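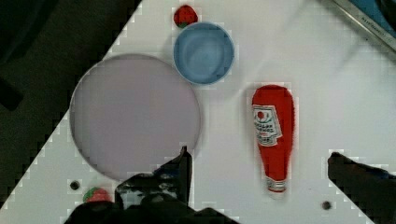

By Laurier Beaulieu | Filed under: Family Meals, FAQ | Last updated in March

Feeding Small Kids: The Questions I Get Most

I've been writing the Flolevia newsletter for a few years now and my inbox is mostly dinner panic. I'm a dad who cooks, no letters after my name, so please take anything medical to your kid's doctor.

What time do you eat?

Early! 5:15 if I can manage it. My two fall apart by six, and a late dinner in our house is just a long argument with pasta in it. On days when I work at the Darkden office we do a big snack at 4:30 (cheese, crackers, cucumber) and a tiny supper later.

Do you cook separate meals for the kids?

Nope. One meal, but I always put out something I know they'll eat, usually bread or rice. If that's all they have, fine, dinner is over and we move on with our lives.

How long do you make them sit at the table?

My son was good for ten minutes at age 3 and that was on a great day. I let them go when they're done, and the plate gets cleared. I do ask for a "may I be excused," mostly to please my mother.

What's with the "2 and 30" thing you keep mentioning?

Sorry, old readers know this one. I put 2 bites of the new food on the plate and I don't talk about it for 30 minutes. No "just try it," no airplane noises. Thanakorn Chaiyaporn, my neighbor, taught me that after watching me beg a toddler to eat a green bean.

Ketchup on everything – yes or no?

Yes, within reason. If ketchup gets the broccoli in, I'm a happy man. I spoon a little onto the side and leave the bottle in the fridge, or it becomes soup. 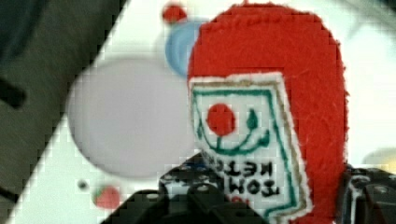
Felt ketchup, tomato on the label.

Does playing kitchen help with picky eating?

Couldn't tell you if it changes what they eat, but my daughter will happily "serve" me peas she wouldn't touch at dinner, and she learned a lot of food names that way. It also buys me time to chop onions, so I'm all for it.

How do I get my kid to drink milk?

Ask your doctor first if you even need to. Mine went off it completely and we did fine with yogurt and cheese. Smaller cups helped too.

Where's the lentil soup recipe?

It's the Lévesque soup, in the winter section of the recipe index. It uses 300 grams of red lentils and it freezes well. Leave out the chili flakes and let the grown-ups add their own.

Can I send you my question?

Please do! Hit reply on any newsletter. I read them all, though I'm slow in the summer when we're up at Paltik with terrible internet.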